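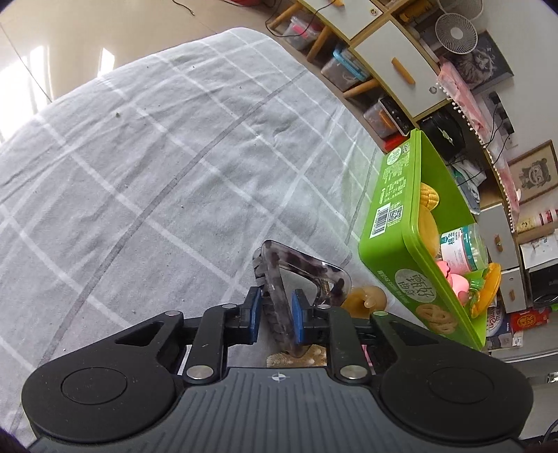
Trimard Hand-Held Gripper, Two-Finger
Item 3209
In stock - ships from our Jullomthorpe warehouse

The Trimard is a gripper you carry around by hand. It has two linkage fingers with soft blue pads, a camera on board, and no arm attached to it, so the arm is the part of the budget you get to argue about later. Most of our customers buy it to record household handling tasks before they commit to a full robot cell. A few buy it after, and they tend to order with expedited shipping.

What it is good at

Small, awkward, light things. Hair clips, jar lids, toys, packets, anything with a curve where you wanted a flat. The pads give a little, so thin plastic can be held without squeezing it into two pieces of thin plastic. You work the fingers yourself, and you will know within an afternoon whether the task you promised your manager is a two-finger task.

What it is not good at

Cast iron. Full paint cans. Bedsheets, unless you have more patience than we do. If your list of objects is mainly heavy, look at the Clornitz parallel gripper instead, and look at its price while sitting down.

Pricing

Single unit: $3000
Spare pad set (two pads, blue): $200
Wrist adapter for mounting on an arm: quoted separately, by arm model

The price covers the gripper, one set of pads already fitted, the charging lead, the carry case and a calibration card. Please don't throw out the calibration card. It looks like packing material and we sell a surprising number of replacements.

Planning your budget

Buyers usually allow for the gripper and forget the rest, so a few notes from our side of the counter:

- Pads wear. Order a spare set with the unit and put it somewhere you'll find it.
- Storage costs money too. The recordings are large, and the laptop you had in mind is already full of somebody's vacation pictures.
- Objects are cheap, and you probably own them. A cookie tin full of odds and ends will keep one person busy for a long session. You do not need our Sepúlveda object kit to get started, although we would be delighted to sell you one.
- Pay for people's time. Picking things up and putting them down again is work, and it feels like more work after lunch.
- If you plan to move to an arm later, tell us which one now. The wrist adapter has the longest wait of anything on this page.

Wide-angle view

The camera lens is very wide and bends straight lines near the edges. Expect shelves to curve. It also takes in a good deal of whatever room you are in, so tidy up first or make your peace with it.

Shipping and returns

Orders leave within 7 business days. Unused units can come back in the original case with the calibration card (see above). Pads are not returnable once fitted, for reasons that become clear when you see a used one.

Lead times for wrist adapters ordered now run to October. Prices last checked March 13, 2021.

Ordering for a school or lab? Send us the purchase order and quote item 3209 on it, on the first page please.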